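Every August I decide I'm going to empty the hall closet, and every August the hall closet wins on points. This year I got as far as the second shelf before I found the bag of bags, sat down on the floor, and started thinking about why I own any of it.

I blame Vamari. If you don't have one near you, it's a discount store the size of an airplane hangar, and it opened out past the Birkett exit in 2000, back when I still believed I was a person who bought only what was on the list. The list that first trip said light bulbs. I came home with a fondue set, a doormat shaped like a trout, and no light bulbs.

The fondue set is still in the closet. It has been used 4 times, and three of those were to melt candle ends, a hobby I had for one winter and for which I also own the molds.

My trouble is that I can't get rid of a thing that works. Broken stuff I can throw out with a light heart. But a working label maker, with tape in it, for a label maker that only takes tape from a company that quit making tape? That goes back on the shelf. I have a Zirard bread machine in the same category. It makes bread. The bread is bad, but you can't say the machine isn't doing its job.

I did try the method where you put everything in boxes, write the month on the lid, and donate whatever you haven't opened by the next year. I now have 34 boxes with months on the lids. I didn't write the year on any of them, so legally I think they start over every January.

Then there's the small stuff, which is the worst. A bread machine at least has the decency to be in your way. The little things drift from drawer to drawer for decades, and you pay for every one of them a dollar or two at a time and never feel it.

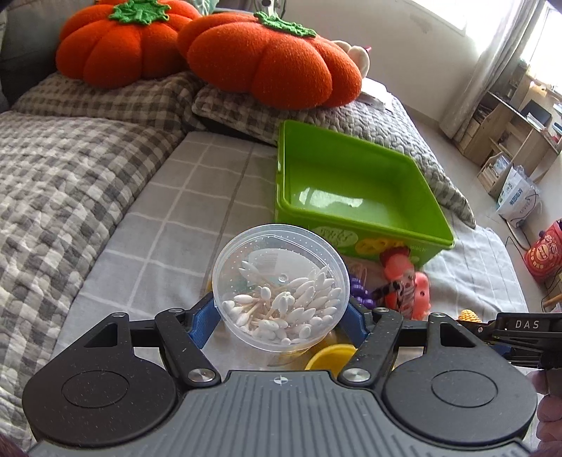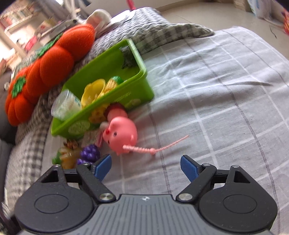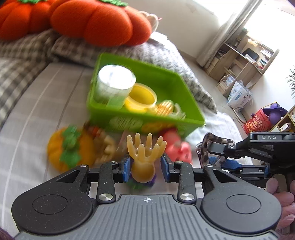

After I complained about all this in my last post, a comment came in from Pedon Pete:

Write the year on the boxes, for crying out loud. My wife and I did the lid thing when we moved and it worked fine, except we gave away the good colander and had to buy it back from the thrift store for three bucks. Also, if you're serious about getting rid of that bread machine, I'd take it. I like bad bread.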